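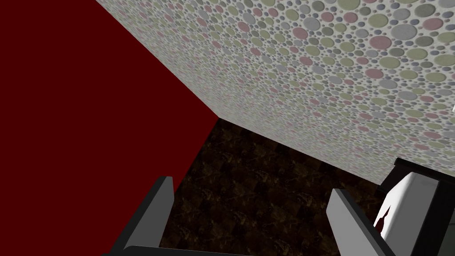 Corner with the red wall and the pebble pattern wall.

12 shares | 3 comments

Section 4. Setting up the Nisalix home water flosser

Read the whole section once before you plug anything in. Takes less time than the phone line.

4.1 Filling and first run

1. Take the tank off. Pull straight up, no twisting.
2. Rinse tank and lid with plain tap water. No dish soap the first time.
3. Fill to the upper line. Tank holds 700 ml. Lukewarm is best, cold is okay if your teeth can stand it.
4. Push the tank back down till it clicks. No click, no pump.
5. Pressure dial to 1. Check it twice.
6. Aim the tip in the sink, switch on, let it run until the stream is steady. Air bubbles at the start are normal.

CAUTION: Never run it dry. Pump damage from dry running is not covered.

CAUTION: Do not use hot water or undiluted mouthwash. Both wreck the seals.

NOTE: Tips made for the older Urker handle will go in but they don't lock. Don't use them.

4.2 First week of use

1. Lean over the sink, lips nearly closed, let the water fall out.
2. Start at the back teeth, follow the gum line, short stop between each tooth.
3. Stay on 1 or 2 for the first week. A bit of pink in the sink can happen early on. If it keeps up past the week, stop and call your dentist.
4. Had an extraction or implant placed recently? Don't start untill your surgeon says so.
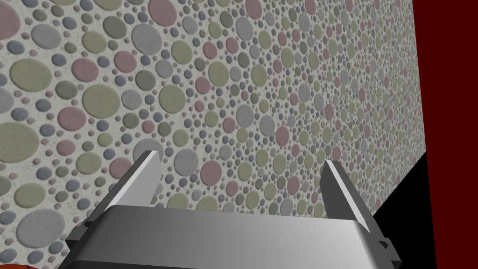

4.3 Cleaning the tip and tank

1. Empty the tank after every use. Standing water smells.
2. Press the eject button, pull the tip, rinse it.
3. Once a month run a tank of water with a spoonful of white vinegar, then a tank of plain water.
4. Leave the lid off overnight to dry.

NOTE: Replacement tips are part no. 452, sold in packs. Villanueva tips fit too, same collar.

4.4 Where to put the base

Flat, level, near an outlet but out of reach of the shower. Not on the edge of the tub, ever. 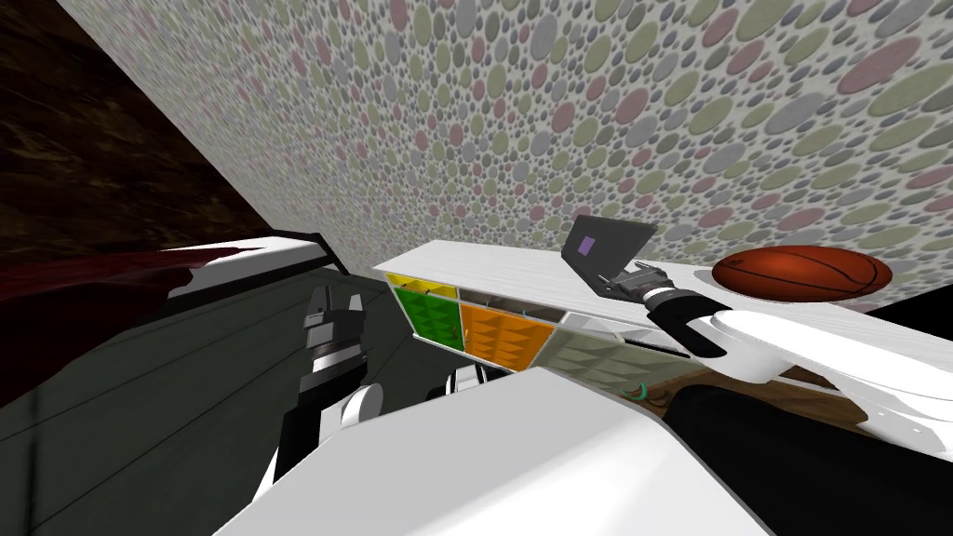
The base weighs next to nothing with the tank empty, so it walks a little when the pump is on. Wipe the feet and the surface under them before you set it down. A long cabinet against the wall, like the white one here, is the kind of spot to look for, with the hose hanging free in front and not pinched behind. Keep the cord behind the base. If the base still walks, order the Tunus mat, part no. 46, and cut it to size.

NOTE: Hose kinked = weak stream. Check that before you call about the pump.

Section text revised 2021-10-06, B. Reuter. Corrections to Bastian Reuter at the service desk, pls give the step number.

Share this page | 3 comments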